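3. Recovering two-handed trajectories from paired views

3.1 Capture setup

All demonstrations used in this section were recorded with two hand-held grippers at a small white table. Each gripper carries its own wide-angle camera and a cube printed with fiducial markers. A further camera looks down on the tabletop from head height. The planner described in Section 4 needs the pose of both grippers in a common table frame, along with the opening of each pair of fingers.

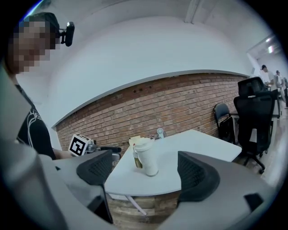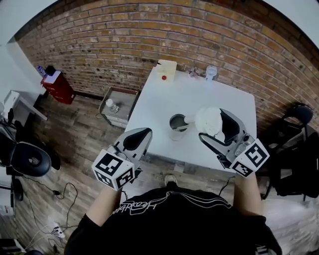
Figure 3. Wide-angle view from a gripper, with a cup between the spread fingers, and head-height view of a two-handed demonstration, with an open tin can on the table.

Renel Oosthuizen
Software lead, perception and tooling, Droltarel project, Clallgate

3.2 Pose from two sources

Each gripper pose is estimated twice. The first estimate comes from visual odometry on the gripper's own camera. The second comes from the marker cube, when at least one face of it can be seen by another camera. The two fail in different ways. Odometry drifts slowly and loses track when the hand turns quickly or when the fingers and a held object fill most of the view. The marker estimate does not drift, but it is noisy at shallow viewing angles and disappears when a forearm covers the cube.

In the wide-angle view of Figure 3 the housings and fingers of the gripper take up much of the lower part of the picture. These pixels move with the camera and carry no information about its motion. We remove them with a fixed mask drawn once per gripper. The fingers are masked over their full range of travel, and the black border outside the lens circle is dropped in the same step. Features on the brick wall survive the mask well. Brick courses repeat, however, and early versions of the matcher sometimes jumped by one course when the camera moved sideways. Limiting the search window to the motion predicted by the previous 20 frames removed most of these jumps.

The lens model matters more than we first assumed. Straight edges such as the mortar lines bend strongly towards the edge of the view, and a pinhole model with radial terms left errors too large to fuse with the marker data. We switched to a fisheye model and calibrated each camera separately.

3.3 Fusion

The two sources are joined in a sliding-window optimizer. The state holds the gripper pose, its velocity and a slow offset between the odometry frame and the table frame. Odometry adds a relative constraint between neighbouring frames. A marker detection adds an absolute constraint, weighted by the size of the marker in pixels and by its angle to the camera. Detections that disagree with the predicted pose by more than a set threshold are held back for 22 frames and are accepted only if they agree with each other over that span. This rule was added after a mirrored marker solution pulled a whole trajectory through the tabletop.

The left and right grippers are solved together. When one gripper's camera sees the cube on the other, as in the wide-angle view, the detection links the two trajectories directly. Such links are short and irregular, but they are most common when the hands are close to each other, and that is when relative error does the most harm.

3.4 Finger opening and contact

Finger opening is read from the gripper's own camera by fitting the outline of each black pad. The fit is reliable with empty fingers. It is less so when something soft is held, such as the fluffy white object in the head-height view, where fibres can hide the edge of a pad. In those frames the opening is interpolated between the nearest confident fits and flagged. We do not infer contact from appearance. A grasp label is written only when the opening has stopped changing while the closing command trace is still active.

3.5 Filtering and replay

A recording is cut into segments at each grasp label. A segment is rejected if the optimizer residual stays high, if both pose sources are missing together for more than 200 ms, or if the arm model cannot reach every pose within its joint limits. After these checks, 1891 segments remained in the set used for training.

The most frequent cause of rejection was reach. A person standing at the table edge can roll the wrist further than our arms allow, and small tables encourage this. We tried shifting the virtual base of each arm to recover some of the rejected segments. A single shift per recording worked better than one per segment, which produced jumps at the joins. The shift is stored with the recording, and the replay tool applies it before the inverse kinematics are solved.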